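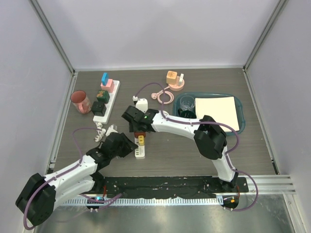
Power strips in the home are seldom used in the way their makers draw them. The package usually shows a row of slim plugs, all facing the same way, with every outlet taken. In the rooms we visited, the row was more often a mix of wide blocks and thin plugs, and the space around it was shared with cords, cups, chargers and small things that had no other place. The kind of row we mean can be seen in Figure 2, where a long white power strip holds four plug blocks, one light blue, one pink, one dark green with a small pattern on top, and one black at the near end. A white cable lies tangled in front of the strip with its plug out, and a glass cup lies at an angle to the left of it. A second, smaller strip stands elsewhere on the same tabletop. We use the term "strip zone" for a strip together with whatever lies within a hand's width of it. The rest of this section deals with strip zones on tables and desks. Strips on the floor are left to Section 5.

The survey covered 64 homes in two towns, Batis and Lodhi. In each home we recorded every strip that stood on a table, desk, counter or shelf, and every plug found either in a strip or inside its zone. This gave 1,531 plugs. Of these, 1,384 could be traced to a device that the people living there could name. The remainder were cords whose device was lost, broken or forgotten, and these are treated as a separate group. They were not thrown out of the analysis, as they take up as much room as the others and are handled nearly as often.

Three kinds of plug were told apart. A flat plug is no wider than the outlet it sits in. A block is a plug whose body is wider or longer than the outlet and which may cover part of the next one. An adapter is a body with a socket or port of its own, into which a further cord goes. The line between blocks and adapters was sometimes hard to draw, mainly with older phone chargers where the cord can be pulled out but never is. Such cases were coded as adapters if the cord came away by hand, whether or not anyone had ever done so. Color was written down as well. We had not planned to use it, but people kept bringing it up.

4.1 Order along the row

Most people filled a strip from the end they could reach most easily and worked away from it. Plugs that stayed in for months drifted to the far end, and the ones that were pulled daily ended up close to the user. In Lodhi this held even where the strip had a switch at the near end and the first outlet was awkward to get at. Several people had tried to move the daily plug farther along and had moved it back within a week.

Blocks upset this order. A wide block in the second place often meant that the third was left open, and the next plug went into the fourth. When a block was taken out, the gap was seldom closed again. The other plugs stayed where they were, and the free outlets became a place for visitors' chargers. People spoke of these outlets as "the spare ones" even when they could not be used together with the block that belonged between them.

A row in which the blocks fit side by side, as the four in Figure 2 do, was less common in homes where the chargers came with different phones and lamps over many years. It was more common where someone had bought a strip with wide spacing. The Harnora strip, sold in hardware stores in both towns, was the model named most often when we asked what people would buy again. The reason given was almost always the spacing, and the length of the cord came second.

4.2 Unplugged cords in the strip zone

A plug that is pulled out has to go somewhere. On the floor it drops and lies where it falls. On a table it tends to stay close to the outlet it came from, and in many homes it stayed there for good. We found two habits. In the first, the cord is let go and lies loose, and over time it works its way under and through the others. In the second, the cord is coiled, sometimes with a band or tie, and set down near the strip. Both habits can be found on one table. The tangled white cable and the coiled light pink one in Figure 2 are a fair picture of the two states.

Coiling went with the cord and not with the person. The same people who coiled a thin, soft cord left a stiff one as it was – they said the stiff ones sprang open anyway. Short cords were hardly ever coiled. Cords in a color that stood out were coiled more often than white and black ones, though the difference was small and may come from the fact that colored cords tended to be newer. In 34 homes at least one coiled cord had been lying in the strip zone long enough that the surface under it was cleaner than the table around it.

Finding the right plug took longer when the cords matched. People with mostly white cords told us that they followed the cord by hand from the device to the plug before pulling it. People with cords in several colors looked for the color first. Two households had put tape on their plugs. One of them had run out of the tape and carried on with nail polish, and this held up better.

4.3 Things that are not plugged in

Almost every strip zone contained objects that needed no power. Cups and glasses were the most frequent, followed by pens, keys and the lids of jars. When asked, people rarely said that they had put the cup by the strip on purpose. It was set down on the part of the table that was free, and the part beside a strip is often free because books and plates do not sit flat on cords. We note that cups in strip zones are a matter of some concern for reasons of safety, but the survey did not record what was in them and we can say nothing on that point.

Small stands and trays made a difference to how the zone looked and less of a difference to what was in it. Where a round base or a dish was present, small loose plugs and odd parts were dropped onto it. The larger cords stayed outside. Owners of the Flosora desk tray, a shallow tray with a notch at the back for cords, used the notch in the first weeks and then stopped. The tray itself went on being used for keys and coins. We had expected the reverse, since keys are carried out of the room daily and cords are not.

4.4 Limits of the record

All visits were made in January, when more lamps and small heaters are in use than at other times of the year. Heaters in particular bring thick cords and large plugs to the table, and the share of blocks may be lower in summer. People also knew that we were coming. We asked them not to tidy up, and most said they had not, but a few zones had plainly been wiped. In these homes the plugs were recorded as found and the loose objects were left out of the tables in Section 4.3 – the cords seemed to have been left alone even there.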